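Stone in the Kitchen: Notes from the Medeiros Home Group

We are so happy with how our stone month went! Eleven of you sent in stories about counters, sills and old hearths, and we read every one of them twice. The oldest came from a house on Fletirgate, where the kitchen floor was laid in 1743 and still gets mopped every morning (with plain water, the owner insists).

The big question was light or dark. Dark, streaky stone has real drama, and people who love it really love it — but a whole room of it can feel heavy, so many of you paired it with a pale, quiet counter.
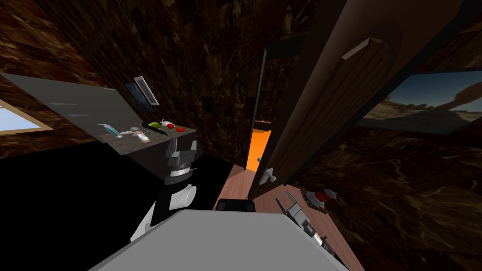

Light gray counter, black cabinet base, dark marble-look walls.

Sealing came up a lot too. Try the water test first: put a few drops on the stone, wait nine minutes and wipe. If a dark spot stays behind, it's time to seal. Two thin coats beat one thick one, and please open a window!

Small parts got plenty of love as well. One reader in Ilitz changed every knob in her kitchen over a weekend and says it feels like a new house. Gray is the favorite this year, and shapes with flat sides are easy to grab when your hands are soapy. 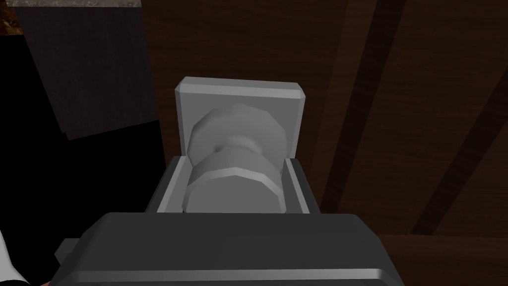
Coming Up in May

Our visit to the Grurnetari stone yard is on! Wear sturdy shoes and bring a sample of your cabinet color — they have a big pile of offcuts to sort through.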